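Hannelore Steiner had been running the staff kitchen at Brannigan for 14 years when the company told her a robot would be taking over the coffee corner. She heard it at a planning meeting in November, between the parking update and the fire drill.

"They said it would free me up," she says. "I asked what for. They wrote that down."

The system comes from a supplier called Prudar. So far most of the work has been done in simulation, with a computer model of a small kitchen where the robot practices on saucers. Steiner was invited to watch, and she has kept going back.

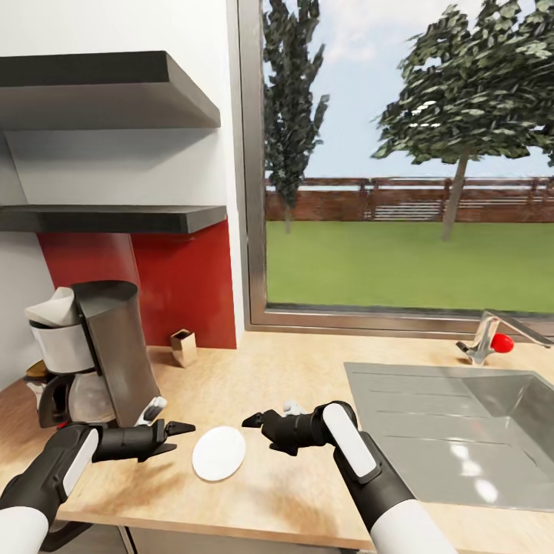
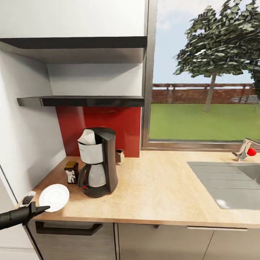 "I'm not against it," she says. "But I clear 83 cups on a busy morning and I talk to people while I do it. I know who's had bad news. Where does that go?"

Mirjam Vanhove, the project lead, says nobody's job will be cut, and that the kitchen staff of four will move to "guest support." I asked her what guest support is. She said the description was still being written. I asked whether the pay was the same, and she said that was a question for personnel. Personnel didn't call back.

Steiner doesn't doubt that Vanhove means well. She's less sure about the schedule. The first real machine is due on her floor in seven months, and she has been asked to teach it her routine.

"So I stand there and explain how I stack things, and which cupboard sticks — the real one, I mean, theirs don't stick. That's my knowledge. I asked if there was extra money for it. There was a voucher."

Did she take the voucher?

"Of course I took it. I bought shoes."

Her colleague Esperanza Nakamura has already asked to transfer to the mail room. Steiner is staying put until she sees the new job description on paper.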